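News > Press Releases > Software

Jandine releases Sondholm 3628, a faster way to turn hand-held gripper recordings into robot training data

JALTDALE, October - Jandine today released build 3628 of Sondholm, its software for lining up, checking and replaying manipulation recordings made with hand-held grippers. The new build is the biggest step forward since 2816, and we are thrilled to finally get it into the hands of the labs that have been asking for it.

Sondholm takes in video from head-mounted and gripper-mounted cameras, finds the marker cubes on the grippers, and works out where each hand was at every moment of a task. In the old build, that last part was often the slow one. A gripper would pass behind a chair or another person, the marker would drop out of view, and someone had to go in and patch the path by hand. Build 3628 fills most short gaps on its own, using the gripper camera to carry the motion forward until the marker comes back - and it flags the stretches it isn't sure of so they can be looked at before anything gets trained on them.
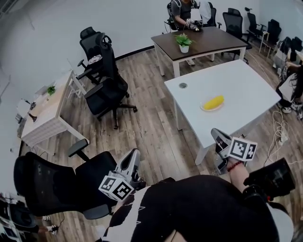 Hand-held grippers with marker cubes, from a head-level view and from a camera on one of the grippers.

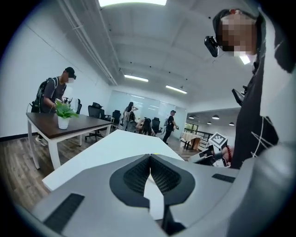

3 min read

Rooms with several people working at once were the toughest test for the tracker, and they are where the new build shines. Marker cubes at neighboring tables used to confuse it. Each pair of grippers now gets its own session ID at startup, and Sondholm keeps the pairs apart even when they come into each other's view. Teams can also record on a wide fisheye lens without flattening the video first. The lens model is applied inside the tracker, so the dark corners of the picture are simply skipped.

The Sugiyama planner, which ships with Sondholm, has been rebuilt too. It takes a cleaned recording and checks whether a given robot arm could follow the same path. Where the arm would run out of reach or bump its own elbow, Sugiyama marks the spot on the timeline and suggests a nearby path that works. We love this part! It means a team can find out the same afternoon that a table needs to be lower, while the room is still set up.

Also in build 3628:

- Batch import of up to 500 recordings, with the queue saved if the computer restarts
- Clock matching between head and gripper cameras, with no clap or flash needed
- A new review screen with both camera views side by side and one shared scrub bar
- A command-line tool for exporting clips at 300 frames each or at any length the user sets

Recordings made in build 2816 open without conversion. Marker layouts saved in older builds need to be loaded once through the setup page, and the release notes cover the steps.

Sondholm 3628 is available now for Linux to all current license holders. A Windows version of the review screen is in testing and will follow in January. The planner still expects one arm at a time, and work on two-arm checks has already started at our Jaltdale office.

About Jandine

Jandine builds perception and planning software for robot manipulation. The company is based in Jaltdale.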